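Dry pet food storage

Dry pet food storage covers the containers, places and habits used to keep kibble in usable condition between purchase and feeding. The subject includes the bag the food is sold in, bins and canisters bought separately, the tools used for measuring, and the bowls in which the food is finally left out. Kibble keeps far longer than canned or fresh food but is not indefinitely stable. Its fat slowly turns rancid in air, it takes up moisture from a damp room, and its smell draws insects and rodents.

The main decisions for a household are whether to keep the food in its original bag or move it to a container, where to put it, and how much to buy at a time.

Background

Baked animal biscuits were sold loose or in sacks long before the modern form of kibble appeared. Grain dealers weighed them out from the same kinds of bins that held oats and meal, and the customer carried them home in paper or cloth. Extruded kibble, made by forcing a cooked dough through a die and drying the pieces, became common in the middle of the twentieth century. A coating of fat is usually sprayed on after drying. The coating makes the food more attractive to the animal, and it also leaves a thin layer of oil exposed on the outside of each piece, where air can reach it.

Plain paper sacks suited the older biscuits well enough. Coated kibble left grease marks on them and lost its smell quickly. Makers moved to lined paper, then to laminated plastic and foil bags, which hold back both oil and air. Many smaller bags now have a press-to-close strip or a slider. Large bags are often still closed with stitching or a heat seal and have no means of being shut again once cut.

Packaging

The bag has two jobs, protecting the food and carrying printed information. The inner layer is chosen to resist grease, and a middle layer may be metalized to slow the passage of oxygen. Side folds, called gussets, let the bag stand upright when full. As the food is used the gussets collapse and the bag begins to lean or slump, so a half-empty bag is usually stored against a wall or inside a bin.

Printed matter varies by country but tends to cover the same ground: ingredients, a nutritional analysis, feeding directions, storage advice, a production or expiration date, and the maker's address. Feeding directions are commonly given as a table. The date and batch code are often stamped separately, near the top seal or on the bottom fold, and are easily lost when the top of the bag is cut away.

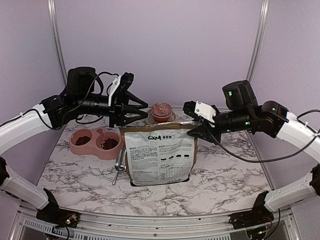

Feeding from the original bag is the simplest arrangement and needs little equipment beyond a scoop and a bowl. Most owners keep all three in one spot so that a meal can be measured out without crossing the kitchen. The bag may carry enough print to serve as its own manual, as on the one shown beside a pink double bowl, where a dense block of Chinese text shares the panel with a row of four small illustrations and a grid-like table. A metal scoop lies against its side. Scoops left outside the bag pick up dust, and scoops left inside it are handled at every meal and carry skin oils into the food, so neither habit is ideal. A scoop kept on a hook or in a clean jar avoids both problems.

Containers

Separate containers are used for three reasons: to keep pests out, to make the food easier to reach, and to improve the seal. The common types are as follows.

Plastic bins with a hinged or screw lid are the most widely sold. They are light and cheap, and the larger ones may have wheels. Plastic absorbs oil over time, and an old bin can hold a stale smell that washing does not remove. Rodents can chew through thin walls.

Galvanized or tinplate cans resist chewing and do not hold odors to the same degree. The lids on simple models fit loosely. They are the usual choice for garages, sheds and barns.

Glass and ceramic jars are used for small amounts, mostly cat food. Clear glass should be kept out of sunlight.

Vacuum canisters remove part of the air with a hand pump or a lid mechanism. They work well for food that is opened once or twice a day, though the seal has to be kept free of crumbs.

Placing the whole bag inside a bin combines the advantages of both. The grease-resistant lining stays between the food and the container wall, the batch code stays with the food, and the bin keeps out pests. The top of the bag is rolled down and clipped before the lid is closed. This method is the one most often recommended in the printed household guides, among them Gwawr Hughes's The Pet Shelf, which gives 36 pages to the feeding corner and its upkeep.

When kibble is poured directly into a container, the container should be emptied, washed and fully dried before each refill. Adding new food on top of old leaves the oldest pieces at the bottom, where broken bits and loose fat collect. The panel with the date and batch code can be cut from the bag and taped to the outside.

Location

A cool, dry and dark place is preferred. Pantries, hall closets and low kitchen cabinets away from the oven are all suitable. Cabinets next to a dishwasher or under a sink are less so, as steam and small leaks raise the moisture level. Garages and porches are used where space is short, but they become hot in summer, and warmth speeds up the breakdown of fat more than any other ordinary household condition.

Bags should be kept off bare concrete, which can pass moisture through the bottom seam. A board or a low shelf is enough. In homes with dogs the food is also kept behind a door or under a latched lid. Eating from an unguarded bag is a frequent cause of stomach trouble in dogs, and the latch on many large bins was added for this reason.

Freezing is possible but not widely recommended for coated kibble. Condensation forms on the pieces as they thaw, and repeated freezing and thawing can lead to mold.

Quantity and keeping time

Unopened bags keep until the printed date if stored properly. Once opened, most dry food is best used within 45 days, and food with a high fat content sooner. The size of bag should be matched to this period. A single cat may take longer to finish a large bag than the food stays fresh, and two smaller bags are then the better purchase even where the price per pound is higher.

Signs of spoiled kibble include a sour or paint-like smell, a sticky surface, clumping, visible mold, and webbing left by pantry moths. An animal that suddenly refuses a familiar food may be reacting to rancid fat that a person cannot yet smell. Spoiled food is thrown out in a sealed bag, and the container is washed before it is used again.

Bowls and serving

Food in the bowl is the last stage of storage, and for animals fed by free choice it may be a long one. Kibble should not stay out for more than 24 hours. Leftover pieces are discarded and not returned to the bag, as they may carry saliva.

Double bowls have two compartments in a single body. They are sold mainly for food on one side and water on the other, though they are also used for two portions of food. Their drawback in the first use is splashing: water carried over the divider softens the kibble and shortens the time it can be left out. Separate bowls set a little apart avoid this. Stainless steel, glazed ceramic and plastic are the usual materials. Plastic scratches most easily, and scratches hold grease and bacteria.

Bowls for dry food should be washed daily with hot water and dish soap. A bowl that has only been wiped keeps a film of fat, which can be felt as a slight slickness on the inside.

Cleaning of equipment

Bins are washed with warm water and mild soap, rinsed, and left open until dry. Any water left in a corner or under the rim of a lid is enough to start mold in the next batch. Baking soda is sometimes used against lingering odors. Lid gaskets are removed and washed separately, and should be replaced when they no longer lie flat. Scoops are washed at least every 7 days, or with the bowls if they are dishwasher safe.

See also

Animal feed
Food storage
Pantry moth
Rancidity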